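Dremside Student Robotics Club
Minutes of the Thursday meeting, Room 423

The meeting was called to order at 4:15 p.m. The August minutes were approved as read.

1. Desk task. The two-arm team reported on its layout of laptop, mouse and wooden box on brown paper. 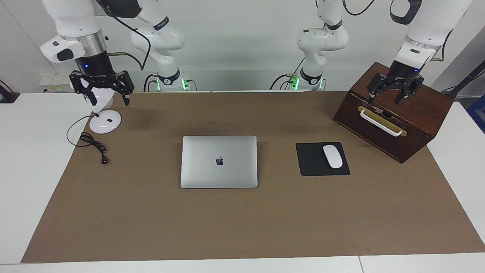 Minutes recorded by the Club Secretary

The team requested 12 further practice sessions before the Utberg meet. Approved.

2. Budget. The balance stands at $1123. The Witham grant application, for $2000, remains pending.
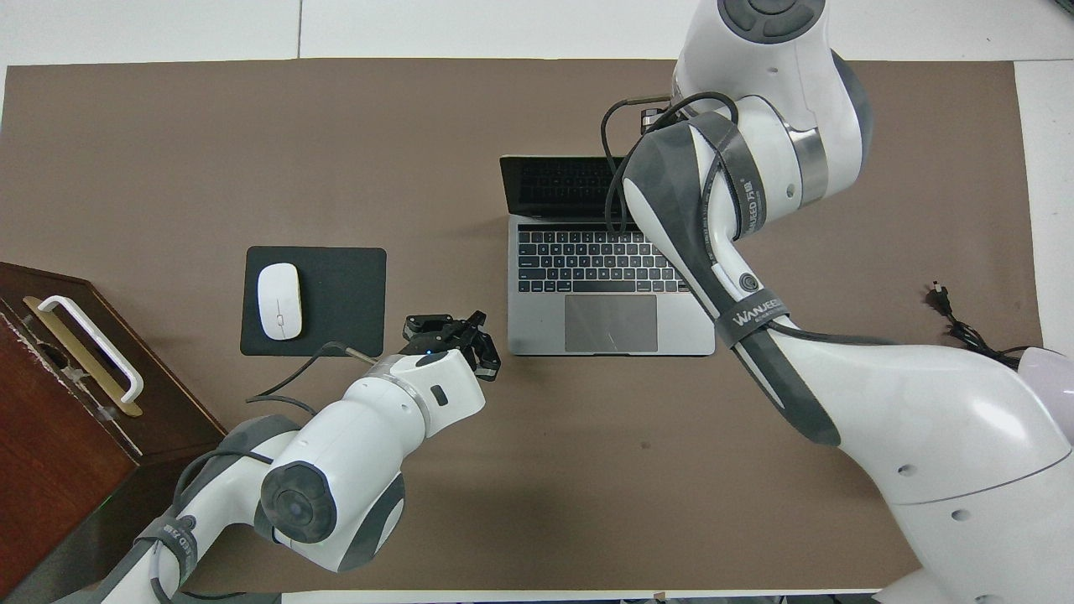 Members were reminded that the application closes at the end of the month. Adjourned at 5:10 p.m.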